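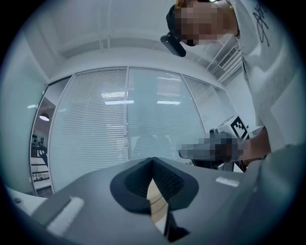

Abundio Bautista wanted to know if the wooden top has to be oiled before anybody works on it, or if that can wait until the rest of the office is set up. Do it first, Abundio! I waited on my first one, and by the end of the week I had a coffee ring I never got out.

Section 4. Setting up the Plandden worktable in a shared office

I'm assuming you've done the unpacking in Section 3 and the legs are still in their cardboard sleeves. Leave them there for now.

1. Lay a blanket on the floor and put the top on it, good side up. You want a clear patch at least 65 inches long, and a bit more if you like walking around your work (I do).

2. Wipe the top with a barely damp cloth, going with the grain, and let it dry.

3. Put on one thin coat of Caltby oil with a lint-free rag. Thin means thin. If it looks shiny and wet after a few minutes, wipe some off.

4. Leave it alone for about 270 minutes. I go to lunch and then answer mail for the rest of the afternoon.

Caution: oily rags can heat up and catch fire by themselves. Spread them flat outdoors to dry, or put them in a metal can of water with a lid. Please don't ball them up in the office trash.

5. Flip the top over, with a second person on the other end. Slide the legs out of their sleeves and start all the bolts by hand before you tighten any of them.

6. Tighten with the Kassa key from the hardware bag. Snug is plenty – I leaned on mine once and crushed the wood under the washer.

7. Turn the table upright, again with two people, and carry it to its spot. No dragging, even on carpet.

8. Press on each corner. If it rocks, turn the foot on the short corner a little at a time until it stops.

Note: the older Tradard legs have fixed feet, so you'll need felt pads for step 8. Stack them if you have to.

Everyday use

People will lean on it, set gear down hard and park their elbows at the edge, and that's fine. It's a worktable! Small dents I just leave. For scuffs, rub lightly with the grain using a fine pad and dab on a little oil with a clean rag. Hot mugs need a coaster for the first few weeks.

I re-oil mine every December when the office goes quiet. If yours sits by a sunny window, check it in the summer too – a dry patch looks pale and feels a little rough under your palm.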